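Open day at Horska - quick report

Only half a page this time, we go to print tonight and I still have the bus list to do. So. Horska opened up their Likville workshop to members and 64 of us signed up, which is more than we had for the bakery tour in November. Good coffee. Terrible parking.

Most people headed straight for the laundry demo. Two white robot arms, one table, one pair of gray sweatpants. The gripping is the hard part, we were told - cloth never sits the same way twice, and a waistband bunches up the second you grab it.

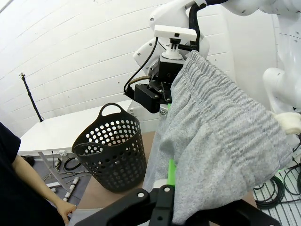 Got it by the waistband. Sweatpants at the Horska demo.

Primo Marino did the talking for our group and took questions the whole way through, even the silly ones. The setup goes by the name Pop. The software underneath is called Pastex and I won't pretend I followed that bit. They have logged 814 garments so far, mostly pants and towels, and want to get past that by a good margin before anyone tries shirts. Buttons are a whole other story aparently.

Somebody asked about speed. Slow, Primo said, and meant to be slow for now. Roughly 7 minutes for a pair of pants on a bad day. My husband takes longer. 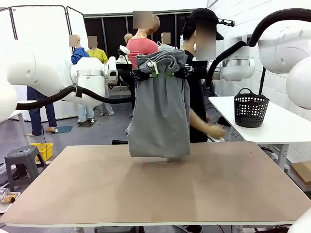 MEMBER VISITS

The thing I liked best was how hands-on it all is. I had pictured people behind glass with clipboards. At Horska they stand right at the table and reach in next to the arms. A hand on the fabric, a look at the fold, a word to whoever is at the computer, on to the next one. Bev asked if the arms were heavy and got a very long answer.

Also learned that fleece is harder than denim. Too soft, it slumps, and the grippers have less to go on.
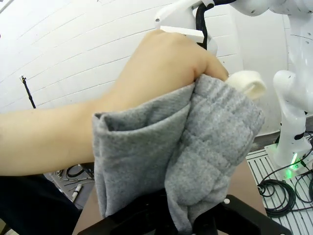
Towels are the easy ones, and even those took them most of a winter. We ran over by a good half hour and missed the packing line completely, sorry to those who came for that. Primo says he will have us back.

Raffle made $400, thank you all. If you left a green umbrella on the bus, I have it. Next visit not fixed yet - ideas to me by email please, and put your phone number in this time becuase I had to chase half of you.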